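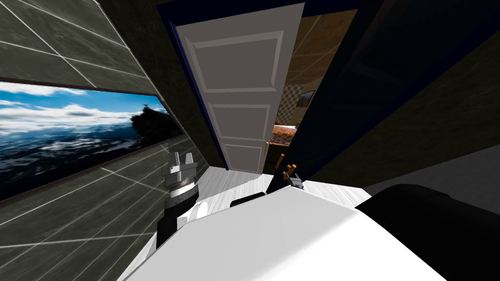

The test home at Wetix has no street address. It exists on a server, and every night the same robot is sent into it to do chores. The people who write its software read the results over coffee and decide what to fix.

Chrysanthi Christodoulou leads the planning group. Her team of nine writes the part of the program that turns a request into a series of arm movements. The rooms come from a package called Jiddale, which mixes wall tile, doors, windows and furniture to order.

"Tile is hard on us," she says. "The pattern repeats, so the software can think it is looking at one spot when it is looking at another." 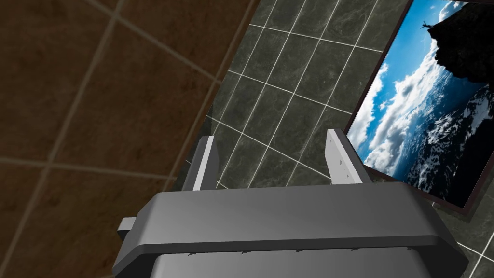
Each arm has its own camera view, and a program named Takden compares what it shows with a map of the room. When the two disagree by too much, the arm is told to stop and look again. Early versions stopped so often that a simple chore could take most of an hour. The group spent February working on that one problem, and the current version logs 51 stops in a full night of runs. It used to log 206.

Small things on the floor are another matter. A flat object gives the fingers very little to close on, and the gripper's own body can hide part of it during the approach.

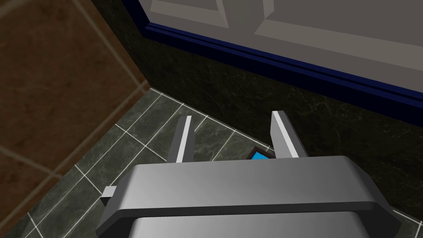

Christodoulou's answer was to have the planner keep a memory of where an object was last seen clearly. It can then finish a reach without a full view. The idea is old, she says, but getting the timing right took 1,573 trial runs.

Handles and rods bring up a different question, which is how close the fingers may pass before they count as touching. The simulator, Baluyot, checks for contact at every step. If the margin is set too wide, the planner refuses to go near a rod at all. With a narrow one, it clips the end on the way past.

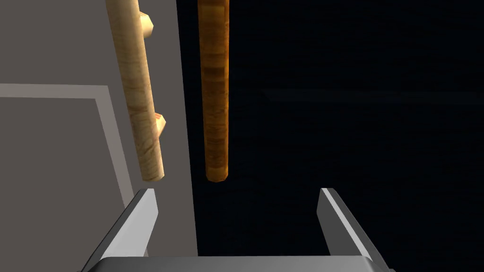
For now the team sets that margin by hand for each type of object. A version that learns it from past runs is being tested, and the first results are due Friday. Christodoulou expects it to do well on straight approaches and poorly on tilted ones, where most of the remaining failures are.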